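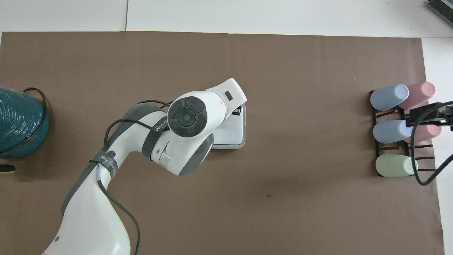
Left arm holding the tray over the mat, cups on the rack to the right.

Ticket 8777 — Trakden cup-and-tray kit, left arm pauses mid-lift
Opened by: Oluwaseun Omoregie
Date: 20th June
Status: waiting on supplier

Hi Stustico support, me again! We're trialling the Trakden kit at our Kastthorpe workshop before we decide whether to keep it past July, and I've got a weird one for you. The left arm picks up the grey tray fine, gets it a little way off the mat and then just stops. No alarm, no beep, the gripper stays shut. The log says "path hold, code 42" and the manual skips straight over that number.

What I've tried so far:

Power cycled the controller. Same thing on the next run.

Dropped the speed to 77 percent. It got through 8 lifts in a row and I got all excited, then it held again on the next one.

Moved the rack of cups further from the tray, in case the planner was being fussy about the other gripper. No change, so I've put it back where your layout sheet wants it.

Had a good look at the black cable that loops over the upper link. Ours is held with the WANJEE strap near the wrist and another strap further back, and I'm wondering if I've done them up too snug — the holds seem to come when the wrist turns. Is there a colour-coded mark or a slack measurement I should be going by?

Update, after lunch: loosened the strap closest to the wrist by a finger's width and ran it again. Got 87 lifts before a hold, so that's a massive improvement, but it's still not something I'd leave running while I go make a cuppa. Same code.

Rønning sold us the kit and they reckon it's a firmware thing. Could you please tell me what code 42 means, and whether there's a newer build I can try? Happy to send the full log.

Cheers,
Oluwaseun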